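**Teleoperation and hand-guiding operators, paid sessions at Kirnutum**

The manipulation group at Basitz is recruiting operators for its next block of demonstration recording. Sessions run from July at the Kirnutum site, second floor. The work is paid by the hour. No background in robotics or programming is needed.

### The work

Operators record demonstrations of tabletop tasks on a two-finger arm. Two methods are used, and every operator is trained on both.

- **Hand-guiding.** The arm is set to a low-stiffness mode and the operator moves it by the wrist. The gripper is opened and closed with a thumb switch.
- **Remote control.** The operator sits at the Ivitz station and drives the arm with a pair of handheld controllers. The wrist view and one overhead view are shown on a monitor.

The current task family is called Duggan. It covers small household and first-aid items: taking them out of a storage box, putting them back, closing lids, and picking up thin tools from a hard, shiny surface. The target for the block is 2000 accepted demonstrations. The previous block closed with 351 rejected recordings, most of them for hesitation longer than the limit or for a grasp repeated more than twice.

A demonstration starts from a home pose and ends when the gripper is back at the home pose with the task finished. Operators mark each attempt as complete, failed or void before starting the next one. Failed attempts are kept and are paid at the same rate as complete ones.

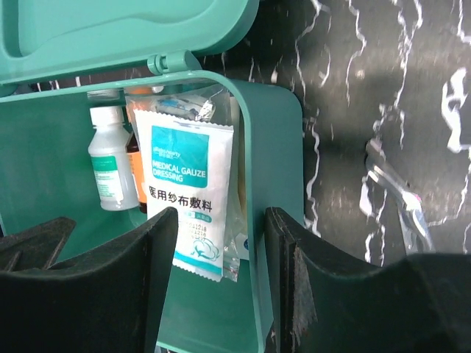 **How is a recording judged when the item is hard to reach, such as a packet standing beside bottles?**

The reviewer looks at whether the approach was steady, whether neighboring items were pushed more than needed, and whether the item was released where the task card says. Speed is not scored below the time limit. An operator who sees that a grasp will fail should back off, realign and try once more. If the second try fails, mark the attempt as failed and go on.

### Requirements

- Age 18 or over and legally able to work in the United States.
- Normal or corrected vision, including depth perception. A short screening test is given on the first visit.
- Able to use both hands independently for up to 40 minutes at a time.
- Able to follow a written task card in English.
- Available for at least two sessions a week for the length of the block.

Left-handed applicants are encouraged to apply. The thumb switch can be mounted on either side. Experience with game controllers, microscopes, sewing or instrument repair is useful but is not weighted in selection.

### Sessions and pay

A session lasts three hours, starting at 9:00 a.m. or 1:30 p.m. Recording is done in 40-minute runs with breaks between them. Pay is $23 per hour, including training, breaks and any time lost to equipment faults. Operators who finish the full block receive a completion payment of $2000.

Training takes two sessions. The first covers the emergency stop, hand-guiding and the marking procedure. The second is spent at the remote station. Khôi Cù runs both. Operators record under supervision until ten consecutive attempts have been accepted on each method.

### Data

Joint positions, gripper width, controller input and both camera views are stored for each attempt. Hands and forearms may be visible during hand-guided recordings. No audio is recorded. Each operator is assigned a number, and names are not stored with the recordings. A consent form is sent ahead of the first session and must be signed before any recording is made.

### Safety

The arm is speed-limited in both modes. Long sleeves must be rolled above the elbow, and rings, watches and bracelets are removed before hand-guiding. The emergency stop stays within reach of the operator at all times. Lab shoes are not required, but open-toed footwear is not allowed in the cell.

### How to apply

Write to Shanti Chaturvedi, operator coordination, Basitz, with the subject line "Duggan operator." State which start time you prefer, your dominant hand and any dates in July when you are not available. A résumé is optional.

Questions about the recording method or the review criteria go to Satish Semwal. Requests for adjustments to the seat, monitor height or controllers should be made with the application so that the station can be set up before the screening visit.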